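Bottles, week by week
2025-12-05

I said in March I would write something once the robot had been at Ridenwood long enough to have an opinion on. I have been on the bottle bench for 11 years, so my opinion is mostly about bottles.

The job is simple to explain. Bottles come to us lying every which way and somebody has to pick them up, turn them and set them back down so the label can be checked. A bad label means the bottle goes in the reject tote. On a full shift I used to handle 712 of them, and my wrists knew it.

The Ikeda cell does part of that now. It has two arms and two hands with fingers, and it is slow. What takes the time is getting a grip on something round and shiny that wants to roll.
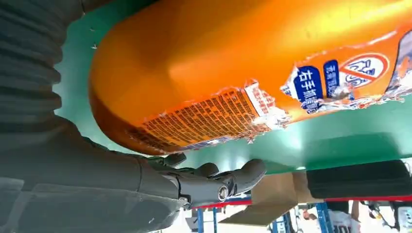

Carol Horrocks, my shift lead, moved me over to the cell in the second month. I didn't ask for it. The pay is the same grade, the hours are the same, and I sit down more. I lay out bottles, watch, and write up every drop on a form that Fivbridge wants by the end of the day. We passed 3,821 logged attempts last week. I used to go home with sore hands and now I go home with sore eyes.

Two people from the bench went to Plarura, the packing side. One likes it and one has asked to come back. Nanami Fukuda stayed on the bench with the hand work and says it is quieter, and she means that as a complaint. We used to talk all shift. At the cell you mostly talk to whoever is leaning over the table with you. 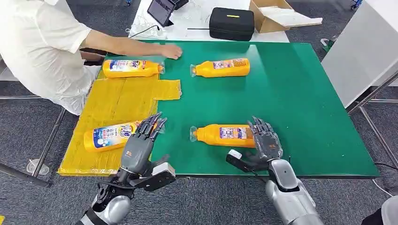 Four bottles on the green mat, both hands over the table.

Torn labels are still the worst of it. I can feel a loose edge with my thumb before I see it. I put that on the form under "other" and Carol asked me to write it out properly, so that is a half page I owe her by Monday.

They are talking about a second cell. I asked who would run it and was told that hasn't been decided.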